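Rehearsal Room Walk-Through, Gevley Street Studios
Checked by me, Juniper Blackwood, 2025-02-18. Comments are mine too, so blame me for the rambling.
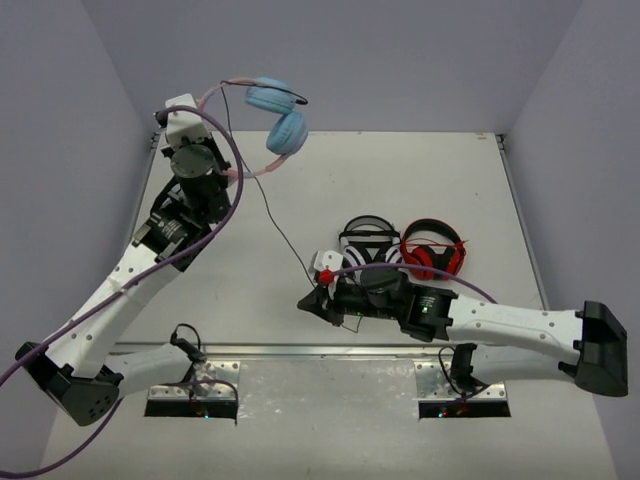
1. Doors and ways out
Front door opens all the way: OK
Back door opens all the way: OK, but it sticks at the bottom (I had to use my hip)
Hallway clear: NO
Comment: There were two bass drum cases and a rolled-up rug in the back hallway again. I moved them into Room B. Please, please don't park things there, even for five minutes while you run out for coffee! Fredy Mamani is going to plane the bottom of the back door in March when he's here for the window latches.
Exit sign lit: OK

2. Power and cords
Outlets tight, no scorch marks: OK in A and C, one loose outlet in B
Power strips plugged straight into the wall: NO
Comment: Found a strip plugged into a strip plugged into a strip behind the keyboard stand in Room B. I get it, the room has four outlets and a band has a million things to plug in. I've put in for two more outlets and I'm bugging Nidia Apaza at the landlord's office every week until we get a yes. Until then, the Dindlow strips in the closet have the long cord and will reach the far wall. The loose outlet has blue tape over it. Leave the tape alone!
Cords off the walking path: OK after I re-taped the one by the mixer

3. Sound levels and hearing
Meter reading taken with a full band: OK, Room C only
Earplug jar stocked: LOW
Headphone pads clean and not cracked: OK
Comment: The over-ear headphones got a wipe and a look at the pads and cables. If you wear them for a long overdub session, take a break now and then, and turn the pack down before you put them on (I forgot this once and my ears rang through dinner). The earplug jar is down to a sad handful, so I ordered a box of 60 pairs. They're free, take some, take some for your drummer.

4. Fire stuff
Extinguisher in each room, pin in place, gauge in the green: OK in B and C, see below for A
Smoke alarms tested: OK, all of them, and sorry to whoever was recording vocals
Comment: The one in Room A has a gauge sitting right on the line. The folks at Varghese will swap it, and meanwhile I hung our spare next to it. The space heater in the lounge now has a timer on it, set for 19 minutes. It's 2000 watts and it was hooked up to an extension cord, which made me a little crazy. Wall outlet only!

5. Heavy and high things
Shelves anchored: OK
Speaker stands locked: one NO
Comment: The left stand in Room C has a stripped knob, so the speaker is on the floor for now. Eliécer Ríos thinks he has a matching knob at home. Nothing over 8 pounds goes on the top shelf, and yes, that includes the snare collection.

6. First aid
Kit on the wall and stocked: MOSTLY
Comment: Out of the big bandages and the burn gel. Jhonatan Ospina is picking both up on his way in.

Still open: Room B outlets, back door, Room A extinguisher, Room C stand, bandages and gel. Text me if you spot something I missed.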